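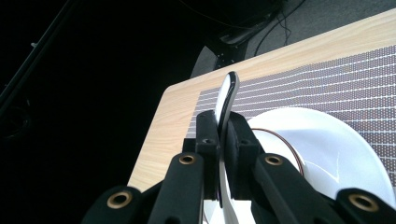

# Why are so many plates white?

Look in the cupboard at home or on the counter in the school dinner hall. There is a good chance you will find a round white plate. People have eaten from plates like this for a very long time, and shops still sell lots of them.

## What a plate is made of

Many plates are made of clay. Clay is a kind of soft, sticky earth that comes out of the ground. When it is wet you can press it into almost any shape. When it has been baked in a very hot oven called a **kiln**, it goes hard and stays hard.

Other plates are made of glass, metal or plastic. Plastic plates are light and do not break easily, so they are handy for picnics and for small children.

## How a clay plate is made

In the town of Enberg there is a pottery called Dobson. It makes plates for cafés and schools. The work goes like this:

1. A lump of clay is pressed into a flat, round shape with a raised edge.
2. The plate is left to dry on a shelf.
3. It goes into the kiln for the first time and comes out hard but dull.
4. It is dipped in a runny mixture called **glaze**.
5. It goes into the kiln again. The glaze melts and turns into a thin layer of glass.

So each plate is baked 2 times. The big kiln at Dobson holds 100 dinner plates, and it takes 22 hours to heat up and cool down again. If you open the door too soon, the plates can crack.

Glaze makes a plate smooth and shiny. It also stops gravy and juice from soaking in.

## Why white?

Some clays turn white when they are baked. Others turn red or brown, and these can be covered with a white glaze. Food shows up well on white – peas look very green and carrots look very orange. You can also see whether the plate is clean.

## What is the rim for?

The rim is the band that goes round the outside. It gives you somewhere to put your fingers when you carry your dinner, and it helps to keep sauce on the plate.

## Where do the marks come from?

An old plate often has faint lines on it. Knives and forks can leave them, and so can other plates in the stack. Some are tiny scratches. Others are bits of metal that have rubbed off the cutlery, and a grown-up can often clean these away.

## Words to remember

**Kiln** – a very hot oven for baking clay.

**Glaze** – the glassy coat on a plate.

**Rim** – the outside edge.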